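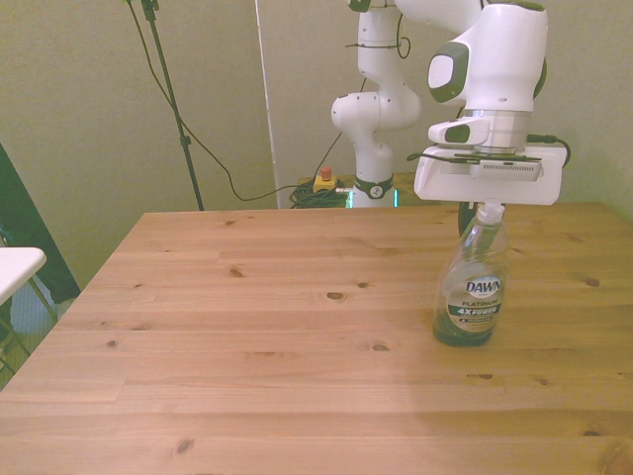
Subject: Re: [handguiding] Dish soap pick and place, first numbers from the Stellum arm
List: handguiding

Earlier in August, the Stellum group wrote:

> Hello all,
>
> Short report for those who asked after the last call. We have the
> dish soap task running from demonstrations. The robot has to pick
> a bottle of dish soap up off a wooden table, carry it to the other
> side and set it down upright. We collected 100 demonstrations by
> remote control through Sitadon, all with the same bottle. Before
> that we tried moving the arm by hand, but our people found it tiring
> and the motions came out jerky, so we dropped it.
>
> After training, the arm finished the task in 31 of 51 tries. We are
> very happy with this. Most of the misses were small (bottle nudged
> before the grasp, or set down and tipped over), and we think they
> will go away with more data. The operator needed no programming
> background at all, and we believe this shows that anyone can teach a
> robot a kitchen task in an afternoon.
>
> We plan to move to the full sink area next: sponge, bottle, brush,
> drying rack. Comments welcome, especially from Pliltuston, since you
> have the same kind of setup.

Thanks for writing this up, and for giving the raw count instead of a bare percentage. I wish more people on this list did. Since you asked us by name I will go through it, and I'm afraid I am going to be the wet blanket again.

On 31 out of 51.

That is a fair start for a new setup. It is also a robot that fails at moving a bottle of soap two times out of every five. If I hired a kid to clear tables and he did that, we would be having a talk by noon. I know it's a research result and I know where the field is. My trouble is with the step from that number to "anyone can teach a robot a kitchen task in an afternoon." You can collect data in an afternoon, sure. Whether the robot has been taught anything by the end of it is a separate matter, and your own count says it has been taught a bit more than half of something.

I would also like to know how the 51 tries were set up. Who put the bottle back between tries, and where? When we ran our first round at Pliltuston, the person resetting the table was the same person who had done the demonstrations, and without meaning to she kept putting the thing down in the spots she liked. Our score dropped hard when we handed the resets to somebody from the office down the hall who had never seen the demos. If you haven't done that, please do it before you tell anyone else the number. A sheet of paper with positions drawn up ahead of time works fine. So does rolling dice.

On "the misses will go away with more data."

Maybe. I have heard this on this list for as long as I've been subscribed, and I have said it myself, so I'm not throwing stones. But look at the kind of miss you describe. Nudging the bottle before the grasp means the fingers came in a little off to one side. Tipping it on release means the arm let go too high, or let go while still moving. Do your demonstrations show a person doing those parts well? Go back and watch them. I would bet you a lunch that a good share of the releases are sloppy and the bottle happened to stay up. A bottle wobbles, it settles, the operator hits "save," and it goes in the pile as a good one. The robot then learns the sloppy release faithfully, without the luck.

We threw out a painful share of our first set for that reason and the smaller set did better. I can't promise you'd see the same. I would still try it before paying somebody to sit there and record more of what you already have.

On the bottle itself.

A clear bottle is a mean thing to pick for a first object, and I half admire it. The cameras have a hard time with see-through plastic. What they lock on to is the label and the colored soap, and the level of the soap goes down if anyone in the building uses it for washing up. Did it stay the same through all 100? Ours didn't. We had a bottle of Dawn Platinum that kept walking off to the break room sink, and it came back lighter every time. A bottle that is nearly empty tips when you look at it. A full one slides in the grip. Those are different tasks as far as the fingers are concerned, even if they're the same task to whoever writes the title of the report.

Same question for which way the label faces. If it was always turned toward the camera in the demos, turn it around and run ten tries. I'd do it with nobody important in the room.

And the cap. The neck on those is narrow, and if your arm comes straight down from above, the temptation is to grab high because that's where the operator can see. Grab high and the weight hangs below like a pendulum. Grab low around the body and you may find the gripper is in the way of its own camera. Which one did your operators do? If the answer is "some of each," then you have two methods mixed together, and the robot may well be doing something in between that no person would do.

On giving up hand guiding.

Here I really think you moved too fast. I know remote control is what everybody wants now, and Sitadon is pleasant enough to use (we're still on Sitadon 2 because the newer one won't talk to our older controller, and yes, I have filed the ticket). But when you push the arm around by hand you feel the table. You feel the bottle touch down. By remote, with no force coming back, your operator is guessing from a picture when the base of the bottle meets the wood, and that is exactly the moment you say goes wrong.

Tiring, yes. Jerky at first, yes. Ours got smoother after each person had spent a morning on it, and most of the "tiring" turned out to be one setting: the arm was carrying the wrong payload figure, so it was sagging and people were holding up the difference. Check that the weight of everything bolted to the flange is entered, the plate and the cables included. Cables matter more than you'd think. A loop that pulls a little when the wrist turns one way will give you demonstrations that lean that way, and then you'll spend a week blaming the training.

I'm not saying go back to hand guiding for everything. You end up with a person's arms in the camera view, and that is its own headache. But do twenty or so of the put-down by hand, compare the height at release with the remote ones, and tell the list what you see. If there's no difference I will say so in public and buy the lunch.

On "no programming background."

This phrase shows up in every report, and I've stopped knowing what it means. Your operator didn't write code. Good. Who set up the cameras? Who picked the start pose, trimmed the recordings, decided which were good, restarted the thing when it froze with the e-stop latched? I'm guessing an engineer was within shouting distance the whole time. We had one too. When ours went to Figueroa for a week to help at the other site, our "anyone can do it" operators recorded nothing usable past the first coffee break, and they are careful people. They just had no way of telling that one camera had quit.

So please count those hours. Put them in the same report as the afternoon. Somebody running a small kitchen or a packing line is going to read "an afternoon" and believe it, and then they'll call one of us and be angry, with good reason.

On the full sink area.

Please don't, yet. A sponge squashes, a brush rolls, and a drying rack is full of places to catch a finger. Every one of those will drag your score down and you won't know which did it. If you want something harder than what you have, use the same bottle and move the table a hand's width. Or change the light. Or put a second bottle next to the first, a different color, and see which it goes for. Boring, I know. It would tell the rest of us a lot more than a video of four objects and a cut in the middle.

What I'd like to see in the next report, if you're willing:

- the tries sorted by where the bottle started, so we can see whether the misses bunch up
- how full the bottle was, even if it's only "full" or "half"
- how many recordings you made in total to end up with the ones you kept
- all the hours, with the engineer's in there
- the plain dumb baseline: record one good motion, play it back with the bottle on a tape mark, and report how often that works

The last one gets me groans whenever I bring it up. On our table, playback with a tape mark beat the learned version for longer than I was comfortable telling my boss. It can't handle a moved bottle, of course. But a customer who can put down a strip of tape might not need the bottle moved, and he'd want to know that before he pays for the rest.

We can send you our reset sheet and the little script that pulls release height out of the Sitadon logs. It's ugly and the comments are rude, but it runs. Write to me off list and say which log version you're on, as the column order changed at some point and I have two copies.

Call is at 4 p.m. as usual. I'll be on for the first half.

– Pliltuston bench

--
handguiding mailing list
Reply goes to the whole list. Please trim your quotes.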